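Toys away! How to tidy up fast

Busura Kids, home pages

Toys all over the table again? Happens to everyone. Quick guide, no moaning.

Why bother?

Small toys roll. They go under the sofa, down the back of things, into the hoover. Also you can't eat tea on a table full of cars.

What you need

One bin or box with no lid. Lids are slow. A plastic one is good, you can wipe it.
A clear bit of table.
6 minutes. Set a timer if you like a race.

What to do

1. Put the bin on the table, near the back. Not on the edge or it'll go over.

2. Big toys first. They take up the most room so they go at the bottom.

3. Then cars and other little things. Put them in, dont throw them. Paint chips off and then its a sad car.

4. Tiny bits last. Check the floor too. Check your pockets!

Word box

Die-cast: a way of making metal toys. Hot metal gets pushed into a mould, goes hard, and out comes the same shape every time. Lots of toy cars are made like this.

Grain: the stripes you see in wood. They come from how the tree grew. Run your finger along and see if you can feel them.

Look for: the blue bin, still empty, and the dark red car in front of it. Which way is the car pointing?
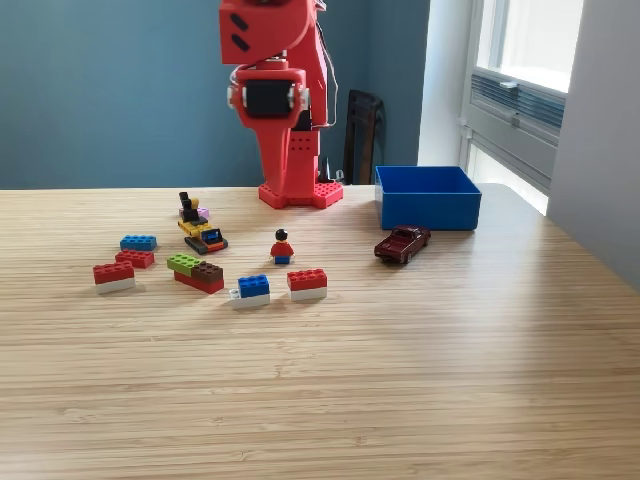
Now you try

Time yourself on 7 toys. Then do it again with your other hand. Much harder. Tell us your best time on the Busura Kids page.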